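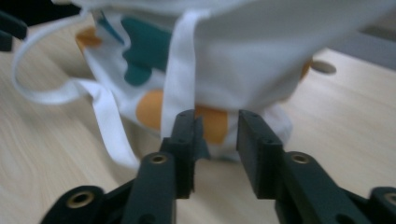

*Printed cloth with straps, jaws open. See Soft Goods, below.*

# Skesmont Hand-Held Gripper: Rules of Use

The Skesmont is a two-jaw gripper you hold in your fist and work by squeezing. Sitberg sells it alone or as a kit with the Talebi practice set. Every kit ships with a copy of these rules, printed on card stock, so it will survive being used as a coaster.

They were written by Tahmineh Sadeghi, who reviewed 389 recorded sessions before setting down a word and is still a little short with people who skip step one.

## Before you pick anything up

1. Open the jaws fully, close them fully, open them again. If they stick, stop.
2. Check every fastener by hand. Finger tight is a phrase for jam jars. Use the supplied driver.
3. Wipe the fingertips with a dry cloth, preferably one that isn't the object under test.
4. Rings, lanyards and drawstrings off. The joints close on anything thin and hold no grudges about whose it was.

## Soft goods

Fabric is where most people lose their dignity. The house rules:

- Approach with the jaws open and stop short of the cloth. Look at it. Then grip.
- Take a fold or an edge. A flat stretch of fabric gives the fingertips nothing to hold, however hard you squeeze.
- Note where any straps lie before closing. One caught by accident counts as a failed grasp, even if the whole thing comes up beautifully.
- Don't tidy the item first. If it was dropped in a heap, the heap is the task.
- Lift slowly, up to 30 cm, and set it down the same way. Flinging is recorded as flinging.

## Session limits

Work for 40 minutes, then put the tool down and do something else with your hand. Two operators may share one gripper if they also share the log sheet. Failed grasps stay in the log. Sessions with no failures at all get read twice.

## What's in the box

| Item | Part |
|---|---|
| Skesmont gripper, matte black | SK-178 |
| Fastener driver | SK-40 |
| Spare fingertips, one pair | SK-30 |
| Rules of Use card | not sold separately, though people ask |

The Talebi practice set (cloths, cords, one truly awful fitted sheet) is an add-on. Prarkau wrist straps fit the handle without an adapter.

## Not covered by the warranty

Drops onto concrete, home-made fingertips, oil of any kind in the joints, and use as a barbecue tool. The last one was added after a return.

Rules of Use, second printing, Sep 18, 2023. The first printing had the driver turning the wrong way. If you own one, please recycle it and recheck your fasteners.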